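Kostex: Teaching by Hand

The handling program at Kostex began collecting examples in July. Its staff record each task with hand-held grippers, which are carried and operated by people and fitted with a camera.

"The system learns from what a person did, so the person has to do it well," the program's lead said in an interview at the Stullavberg site. "We ask for a steady pace and a clean finish."

Fabric has taken up much of the team's time. Cloth does not keep its shape, and two attempts at the same task seldom match. 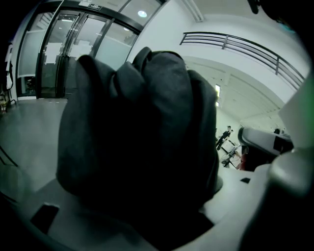 The collection now holds 571 accepted examples of cloth handling. Each operator works for 40 minutes and then rests for 12.

"A tired hand teaches poor habits," the lead said. "We found 17 examples from the first week that had to be removed."

Recordings are reviewed by a second operator before they are passed to Perron, the firm responsible for training. Kostex expects to begin work on folded garments once that review is complete.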